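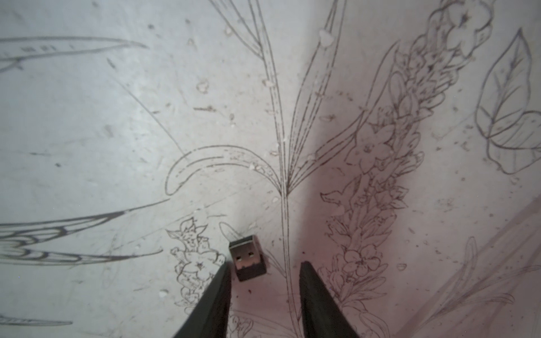 From: Madalena Correia
To: Brillcombe bench users
Date: 13th October
Subject: Re: Left arm moved after stop was released

Hello all, and thank you for being so patient with me. I know I promised this on Friday and then went quiet. I wanted to get the fault to happen again before I wrote anything, and it took a good deal longer than I had hoped. I'm quoting Asanka's report first, for those of you who joined the list since then:

Asanka Pathirana wrote:
> We had the left arm do something on the bench this morning that I would
> like other people to know about. We were picking very small parts, both
> arms on, and the right arm tripped its force limit. Both arms stopped, as
> they should. I reached in, moved the part, took my hand out and released
> the stop. The left arm then went off toward the middle of the table
> without anybody having sent it there. It wasn't fast, but it was faster
> than we had it set for, and it came up against the other forearm and
> tripped again. No harm done except to my nerves. The log is on the share
> under 2528. Has anyone seen this? I have switched it off for now.

First of all, Asanka, I'm so glad your hand was out of there, and thank you for writing it up the same day and for switching off instead of trying it once more to see. I have been doing this long enough to know how tempting the second one is!

I sat down with the log and a large pot of tea, and then Iolanda came over and we went through it again line by line on her big screen. What we found is this. When the arms go into a stop, the Nustberg controller quits accepting targets, and it does that properly. The trouble is upstream. Setiawan, our little bridge program that passes targets from the planner to the two arms, doesn't know the controller has quit listening. It goes on collecting whatever the planner sends and puts it in a queue. On release the controller says "ready" and the bridge hands over the whole queue at once, oldest first. The arm does its best to catch up, and so it moves toward somewhere it was meant to be before the stop.

The queue was set to hold 3000 targets. I'm embarrassed to say I think I put that number in myself, back in June, when we were having dropouts on the network and I wanted to be sure nothing got lost. It cured the dropouts beautifully, and I never gave it another thought.

As to why it was only the left arm, the right arm's queue had been cleared by its own force trip. The left arm was stopped as the partner, and a partner stop doesn't clear anything. So you only see this fault on the arm that didn't cause the stop, which explains (I think) why we went all summer without noticing it. Most of our trips happen with one arm parked.

Iolanda and I tried to bring it back with the enclosure clear of people, the speed scale down as low as it goes and one of us holding the stop button the whole time. We worked the arms close together over the middle, as Asanka had them, tripped the right one by hand command, waited, and released. We did this 7 times. The left arm moved by itself on every one where the planner was still running, and stayed put on the ones where we had paused the planner first. The longest travel was roughly 40 millimeters, which sounds like very little until you remember how close the forearms can get to each other when both grippers are working near the center.

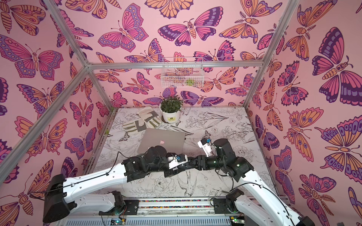

Nusrat Jayawardena wrote:
> Can I ask a slow question? If the controller has a speed limit in it, how
> did the arm go faster than the limit? I understand the stale targets, but
> I thought the limit was applied last, right before the motors, so that it
> wouldn't matter what the bridge sent. If it isn't applied last then I am
> more worried about that than about the queue. Also, is there any reason
> we can't just tell everyone to home the arms after a stop?

Nusrat, that isn't a slow question at all, and I had to go back to the bench for the answer. There are two limits. The hard one lives in the controller and it held; the arm never came near it. The one Asanka meant is the lower speed we pick for small parts, and that one is applied in the planner, before the bridge. It works by spacing the targets out in time. Once they've been sitting in a queue the spacing is gone, and they arrive in a bunch with nothing left to say "slowly, please." So the only thing holding the arm back was the hard limit, and that was set with much bigger moves in mind.

I agree with you that this is the more worrying half. A queue is easy to shorten. A speed limit that goes away when the messages are late is something I would have sworn we didn't have.

On homing, I did think about it, and I would rather we didn't. Homing is itself a move, and a fairly long one, and if the queue is full the stale targets go out ahead of the home command. We tried it once at the lowest speed. The left arm made its little unwanted trip and then went home, quite politely, but it made the trip. There's also the plain matter that if a finger is resting against something when the arm stops, the last thing you want is for it to set off across the table on a path worked out for an empty one.

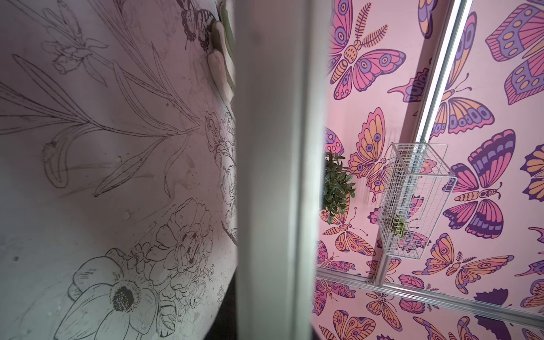

So what I'm asking everyone to do, until the new bridge is in, is the following. After any stop, on either arm, pause the planner before you do anything else. Then restart Setiawan, which empties both queues. Look at the status line and wait for it to read zero for left and for right. Only then release the stop, and release it with everyone's hands outside the enclosure and one hand near the button. If you need to move a part, do it while the stop is still in, and please don't have a second person at the keyboard while you're reaching. I know that makes the small-part sessions rather tedious. I'm sorry.

The change itself is in testing now. Iolanda has made the bridge throw away everything it's holding the moment either arm reports a stop, partner or not, and refuse new targets until somebody confirms at the console. Targets also carry a time with them now, and any that are too old get dropped. I have asked Ciltmont, who set up the controller for us, whether the small-part speed can be moved down into it where it belongs. They say yes in principle and will send me the settings to try, and I won't put those on the shared bench until I've run them with nothing on the table.

Two things I still don't know. The first is whether the grippers are affected. Their commands go by a different route and I saw no stray opening or closing in our runs, but we weren't gripping anything, so please treat that as unanswered. The second is the rail. It has its own queue, I haven't looked at it yet, and until I have I would like it left locked.

Sumaiya, you have the bench booked next, I think? Could you ring me before you power up, and I'll come down and go through the restart with you. And if anyone remembers an odd little move after a stop, even one you put down to your own mistake at the time, do send me the day and I'll go and find the log. I won't be cross with anybody. It was my number in the queue, after all.

Warmly,
Madalena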